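The great cuticle oil swap

I have always been a polish person first and a hand care person a very distant second. My polish drawer holds 26 bottles of green alone (I sorted them in March, don't ask), and until this spring I owned one sad, crusty cuticle balm from the chemist in Clevton.

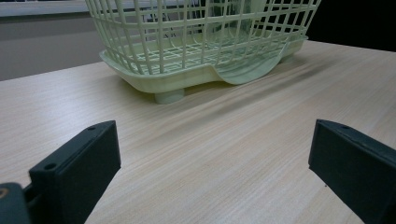

Mint green rack and drip tray on the table.

So when my gels started lifting at the sides, I decided to do the boring thing and look after what was underneath! I bought the Jostach oil pen, which costs next to nothing and clicks up like a biro, and the Prudska dropper bottle, which smells of apricots and gets on everything you own. One hand each, morning and night, for five weeks.

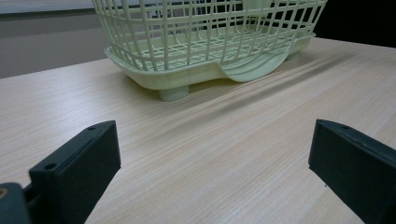
The pen won the first week easily. I could use it on the bus, at my desk, in the queue at Lowther market, and my left hand looked tidier within days. The dropper stayed by the bed because I didn't trust the lid in my bag. But by week three the right hand had caught up, and the skin round my thumb — always my worst spot — had stopped splitting altogether.

I put my halfway notes up on the blog and had 800 views by teatime, which is a lot for me, and plenty of opinions to go with them.
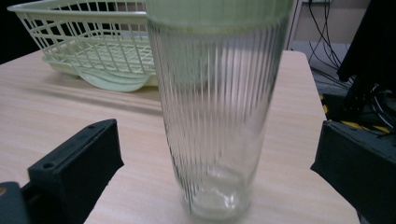 Jojoba every time, wrote one reader, and put it on before the washing-up gloves, never after, or you're just oiling the gloves. Another swore by plain olive oil and a pair of old cotton socks over the hands at bedtime. I tried the socks. I couldn't turn the page of my book.

I've settled on both, the pen by day and the apricot one last thing at night, and my gels now last the full fortnight.
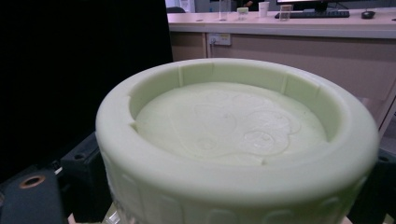 Pale green, with a thick rounded rim.

Next month I'm on to hand creams, and I'm starting with the thick ones.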